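Pala para hielo Mestine, de acero: reseña después de un verano dándole caña
Por Binta Ajayi 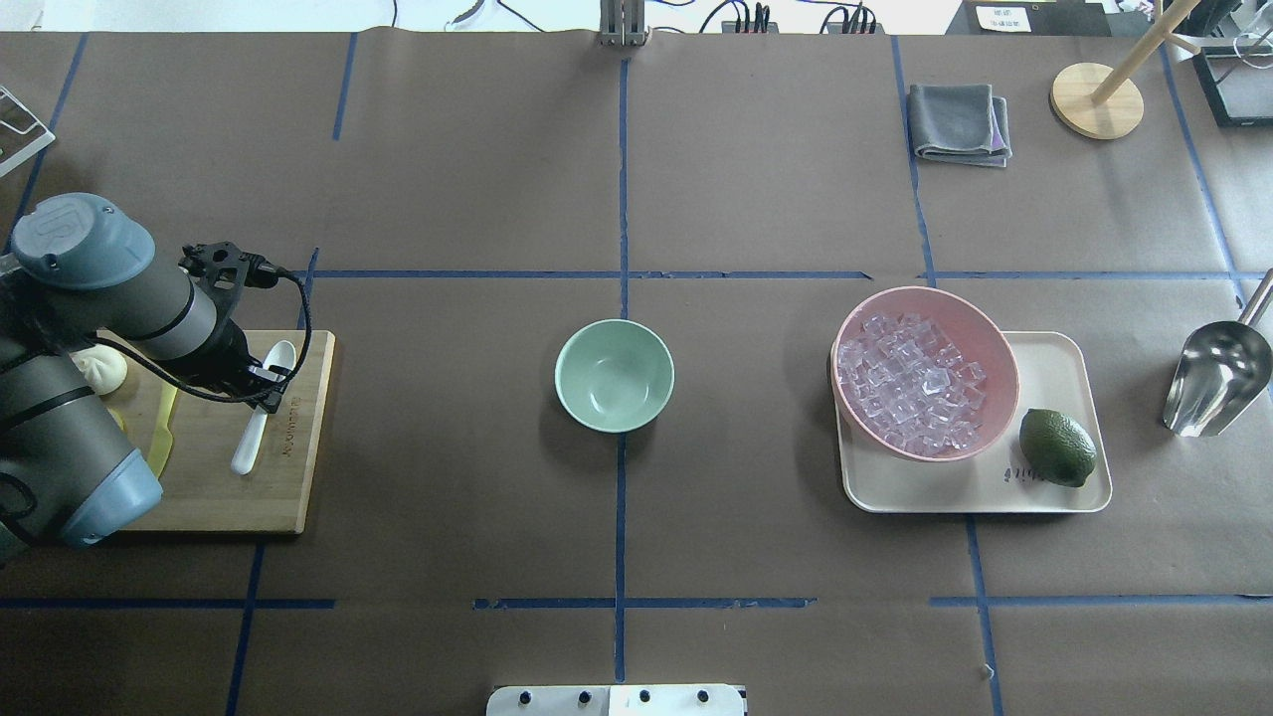
La compré en julio, cuando la pala de plástico de toda la vida se me partió contra un bloque de hielo de la gasolinera. Pedido en Avton, dos días. Venía con una bolsita de tela que no he vuelto a ver.

Voy rápida que tengo cosas en el horno.

Lo bueno. Es de acero inoxidable, brilla, y entra en el hielo sin doblarse. Con la de plástico tenía que hacer palanca y rezar. Con esta un empujón y fuera. Lleno un cuenco de cubitos en tres paladas, cuatro si el hielo está apelmazado. Para limonada, para enfriar un bol de masa, para el cubo de las bebidas -- ahí es donde más la uso.

El mango. Fino. Demasiado fino para mi gusto. Si sirves a dos personas ni te enteras, pero en el cumpleaños de mi sobrina estuve media tarde rellenando vasos y acabé con la marca en la palma. Y se enfría muchísimo, claro, es metal. Yo le pongo un trapo doblado y listo, pero por este precio podían haberle puesto una funda de silicona o algo.

Lavavajillas: sí. Lleva 56 lavados por lo menos (los llevo apuntados, manías mías) y ni una mancha de óxido. Las de cal salen con un poco de limón. O de lima, lo que haya.

Con los cuencos, ojo. Si los tienes de cerámica ve con cuidado con el borde. El verde menta que uso para los gajos de lima se salvó de milagro un día que se me fue la mano. En el rosa, que es el del hielo, voy siempre despacito y echando los cubitos desde abajo, no desde arriba. Hace menos ruido tambien.

Otra cosa: el tamaño. Para vaso alto y estrecho no vale, se te caen la mitad fuera. Por eso debajo del cuenco del hielo tengo siempre una bandeja, la color crema, y así lo que chorrea no llega a la mesa ni al pan. Para vasos altos mejor unas pinzas. Las Cao que tenía mi hermana me gustaban, aunque resbalan con el hielo muy liso.

La probé también al lado de la Tavberg, que es más honda y con el mango gordo. Carga más, pesa bastante más. Si tienes bar o haces muchas fiestas yo iría a por esa. Para casa me quedo con la Mestine, cabe en el cajon de los cubiertos y la otra no.

Precio: no lo pongo porque cambia cada semana. En la ficha salen 1.487 opiniones y leí unas cuantas de las malas, casi todas por el mango. Razón llevan.

Resumiendo, ¿la volvería a comprar? Sí. Pero si tienes las manos delicadas o artrosis, pruébala antes en tienda.

Nota: 4 de 5. La estrella que falta es por el mango, y un poquito por la bolsita, que duró un día en esta casa.

Edito: me preguntan si vale para harina o legumbres. Para garbanzos sí, perfecta. Harina no he provado.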